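Vullov 餐具入筒 手持夹爪采集 说明文件 v2

先看这个再下载。2月那批有问题，没看说明直接拿去训的已经有两组人了。

内容
手持双夹爪，任务是把桌上散放的勺子、筷子收进餐具筒。家庭环境，桌布带格子和星星。每段包含左右腕部视频、夹爪开合宽度、六维位姿、任务文字标注。总共3000段，其中900段属于下面说的故障批次，单独放在 fault 目录，没删。

故障：开合宽度卡值
现象：右手夹爪的宽度读数停在上一次的数值不动，视频里手指明明在动。多发生在夹细东西的时候（勺柄、筷子）。最长一次卡了5秒，采集端没有任何报警，界面还是绿的。
后果：拿这批训出来的策略，到了机械臂上会"夹住不放"，或者还没合上就抬手。Mösli 那边的测试臂就是这样把筷子压在筒沿上继续往下走，压断一根，腕部过流急停。人没事，当时操作员的手离工作区不远，所以按安全事件登记了。

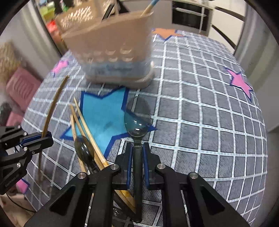
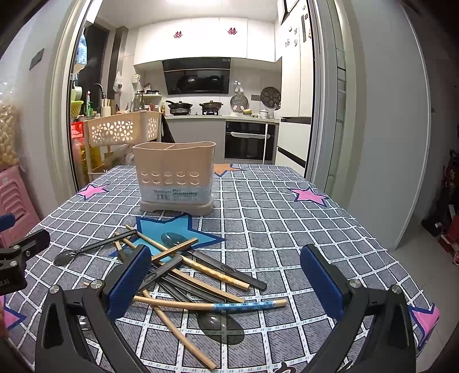
图：餐具入筒任务，腕部视角。图1夹爪间夹着一把透明塑料勺；图2两指张开，前方是一堆勺子和筷子。

原因（目前的判断）
编码器线在手柄转角处反复弯折，接触不良。固件收不到新值就重发旧值，时间戳照常更新，所以对齐检查全部通过，这个最坑。Vallier 的固件默认就是这个行为，要手动关。
透明勺子本来视觉上就难判断有没有夹住，模型更依赖宽度这一路，宽度一错就全错。不透明的物体上症状轻很多，一开始还以为是光照的问题，白查了好几天。

怎么判断自己的数据有没有中招
跑 check_width.py，宽度连续不变而指尖在画面里有位移的段会列出来。
阈值不要调太松，夹稳以后宽度本来就不怎么变，会误报。拿不准的看视频，人工过一遍。
左手夹爪到目前没发现同样的问题，但也请一起跑。

已处理
编码器线换成带护套的，转角加了固定夹。
固件改为丢包时写空值，不再重发。
采集端加了红色提示和蜂鸣，卡住立即停录。
fault 目录每段附了起止帧，见 width_gap.csv。

没处理完
宽度插值补全试过，效果不好，快速松手那一下补不出来，先不放。
Tresta 旧版读取脚本会把空值当成零，也就是完全闭合！上真机前务必升级，否则比原来还危险。
桌布偏移的几段位姿零点有漂，和本故障无关，另开了 issue。

上真机的要求
fault 目录的数据不得用于训练带宽度输入的策略，只做视觉预训练可以。
首次部署限速、限力，急停放在手边，工作区里不要伸手去扶餐具。
出现夹住不放，先按急停再断气源，不要硬掰手指。更正：这套是电动的，没有气源，断电既可。

目录
main 正常批次
fault 故障批次
tools 检查和读取脚本
docs 标定纪录、事件登记表

联系人 Waltraud Kaufmann，提问题请附段号和 check_width 的输出，只发截图的没法查。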